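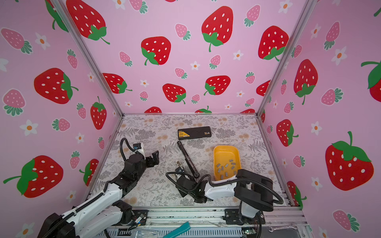

Clemside Allotment Society – minutes of the spring meeting
March, 7.30 pm. Posted by the secretary

The minutes of the last meeting were read and agreed.

Water. The new tank by the Prirnalbridge gate holds 2000 litres. The pipe to the lower plots still leaks. It was decided to replace it before May.

Rents. The rent stays at 38 pounds for a full plot. One member asked for a lower price for half plots – this will be discussed in autumn.

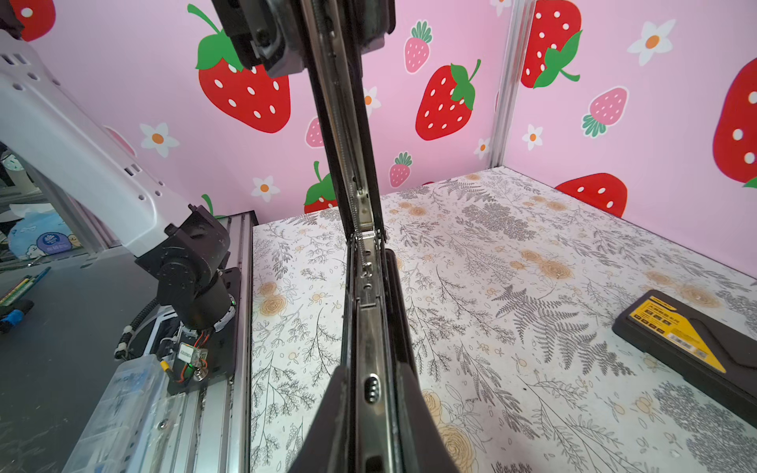

Gripper with its fingers open.

Seed potatoes. The order from Olmedo has come, but two sacks were of the wrong kind. The supplier will change them.

Paths. The hedge on Grarnelska Lane must be cut back by the plot holders who are next to it. Please do not burn the cuttings.

Any other business. The key of the tool shed is missing again. The meeting closed at 8.50 pm.

Comments

plot 30: The key was hanging inside the shed, on the left.

marrowfan: Can we have the half plot question sooner please?

Contact the secretary | © Clemside Allotment Society | Back to top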